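Stisville Home Help > Clothes and Laundry > Folding and storing
126 views

How do you fold clothes with writing and patches on them?

pegs_and_pockets

My daughter has discovered fabric pens and now half her wardrobe has words, faces or fruit on it. I love it, but I'm stuck on the folding. Everything goes into one shallow drawer and each time I get something out there's a crease straight through the lettering, or a patch has started to curl at one corner. Some of it has drawstrings as well and they end up in a knot round the next thing along.

I normally do the folding on her bed on a Saturday while the bath runs, so I've got 20 minutes at most. Does anyone have a way of doing it that is quick and doesn't need a board or a pile of tissue paper? I'm not ironing pen work every week!

airing_cupboard_fan

Ooh, I love this sort of job. We have lots of decorated clothes in our house and I've got much better at folding them over the past year or so.

The bed is a good place to do it, by the way. You get room to lay each thing out fully, and you can see the whole decoration before you decide where the folds go. Clear the duvet up to the top end, smooth the sheet with your arm, and put your finished pile in a far corner so you don't lean on it. 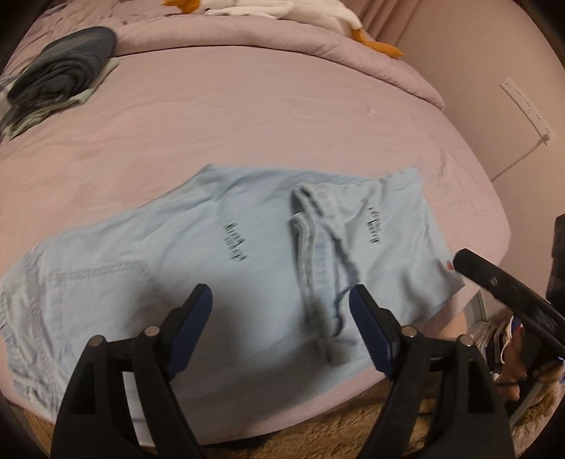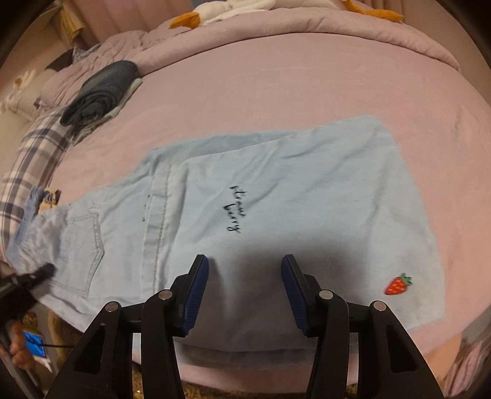 Drawstrings come first for me, before any folding at all. Pull both ends level, tie them in one loose bow and tuck the bow inside. Then smooth from the middle outwards with flat hands, and don't skip it when the fabric is as twisted as the light blue in my first photo, or you fold the wrinkles in and they stay there until October. Next, find the edges of the decoration and keep your folds off them. With "straw berry" written on two lines like that, I treat both words as one block and fold beside it, using the stitched seam as my guide - a seam is already a line, so a fold near it hardly shows. The little strawberry patch gets left flat too. If something has to bend, let it be the pocket side.

After that it's just a matter of turning the plain parts in behind the decorated part, so the writing ends up on the front of the parcel. It looks lovely in the drawer and she can find what she wants without digging!

For patches that have begun to curl, I put a couple of tiny stitches in the corner. Takes no time, and I've had much more luck with that than with glue.

gatchalian_lane

roll them. fold in half, pen side out, roll from the bottom. done

pegs_and_pockets

Thank you both! Tried the seam idea tonight on the worst one (a very long cat) and the cat has no crease at all. The bow trick is so simple, I can't believe I've been untangling cords all this time. Going to try rolling for the pyjamas.

16 people found this helpful

More in Folding and storing: Shallow drawers and thick jumpers; Getting biro off a pillowcase; Where do you keep spare bedding?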